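Novedades de verano en el centro Plornetness

6 de julio de 2016

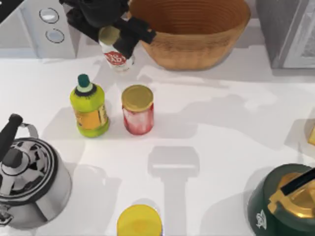 A partir de la próxima semana ampliamos el horario de cabina en nuestro local de Coromville. Abriremos a las 8 de la mañana, de lunes a viernes, para quienes prefieren hacerse la depilación o la manicura antes de entrar a trabajar. Los sábados seguimos como siempre, solo con cita previa.

Se incorpora al equipo Tomomi Arai, especialista en masaje facial y drenaje linfático manual. Tomomi trabajó varios años en el salón McAlister y atenderá en la cabina del fondo los martes y los jueves. Quien ya tenga reservado un tratamiento facial con Osamu Imai mantiene su cita sin cambios.

El masaje facial dura 40 minutos e incluye limpieza previa. No hace falta venir sin maquillaje, pero sí pedimos que se avise al reservar si se usa retinol o algún producto con ácidos, o si hay alguna alergia conocida. Después de una depilación facial conviene dejar pasar unos días antes de la sesión.

Durante el verano no haremos peelings químicos. La piel queda más sensible al sol y en estos meses preferimos hidratación y limpieza. Volveremos a dar cita para peelings en otoño y lo anunciaremos en este boletín.

También hemos empezado a trabajar con la línea corporal Skornix. De momento tenemos el exfoliante y la crema de manos, que se pueden probar en recepción. El resto de la gama llegará más adelante.

Los bonos de 4 sesiones de pedicura comprados en primavera caducan a finales de agosto. Si no podéis usarlos antes, llamad y buscamos una fecha. Los bonos no se pueden cambiar por producto, aunque sí cederse a otra persona.

Para cancelar una cita, os agradecemos que aviséis el día anterior, por teléfono o en recepción. Los mensajes que llegan de noche se leen por la mañana.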